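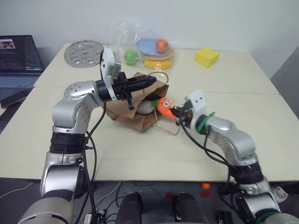
Open day at the Mavari workshop

We had our open day in March, and what a good one it was! The doors opened at 10 in the morning, and people kept coming until well after we'd planned to start sweeping up. By the end the sign-in sheet had 140 names on it, a few of them written in crayon. If you were one of them, thank you. If you couldn't make it, I've put together this page so you can get a taste of the two-arm table, which was the station I looked after and the one I can't stop talking about.

The two-arm table

Bagging the shopping. We wanted a job that everybody in the room has done themselves, so nobody needed a lecture first. The toys are a plush carrot with googly eyes, a banana, a red apple, a green apple and a couple of plates, and there's a brown paper bag with twisted handles. Each arm has a black two-finger gripper. One works near the bag while the other brings the carrot over, leaves first.

Paper bags are hard! I had no idea before I started helping with this. A cardboard box stays where you put it, but a paper bag folds, slides, tips over and closes its own mouth, and the handles get into everything. When it's lying on its side, the arms have to go in low from the front, and there isn't a lot of room for two sets of fingers in there. Ionuț Costache has spent most of the winter on exactly this, and he can talk for a very long time about paper handles (ask him, it's worth it).

The carrot was the star. Kids called out to it by name, though they couldn't agree on the name. Soft toys are forgiving to grip, so it's a nice one to begin with. The round, shiny things are more of a handful, and an apple that gets away will go a surprisingly long distance across a workshop floor.

Driving the arms yourself

In the afternoon we let visitors take over the controls, in turns of a few minutes each. Valentin Crăciun ran this part and was wonderfully patient with everyone. Most people start out far too fast, then far too slow, and somewhere in the third minute they forget they're holding controls at all and start leaning their whole body toward the bag. I loved watching that happen. We had 28 people try it, and the youngest ones picked it up quickest – no surprise to any parent reading this.

One thing we heard over and over was how odd it feels to have no sense of touch. You squeeze and you have to look to know if you've got hold of anything. A retired upholsterer stayed for two turns and gave us some very good advice on fabric, which Ionuț wrote down on the back of a program.

Around the rest of the building

Namis brought their small cart that follows a painted line, and it spent the day doing laps of the hallway with a tray of cookies on top. The tray came back empty every lap.

Brorkico set up a sorting bench with buttons and bottle caps. It was very popular with the under-sevens, who mixed everything up again the minute it was sorted.

The Matei room had the talks, 30 minutes each with time for questions. The one on teaching a machine to fold towels ran over, and people stood along the back wall to hear the end of it.

If you took pictures of your own, we'd love to see them. Leave them at the front desk on a stick or send them to the workshop address, and tell us whether we may put your name next to them. Somebody also left behind a child's blue mitten and a very nice umbrella – both are on the shelf by the coat hooks.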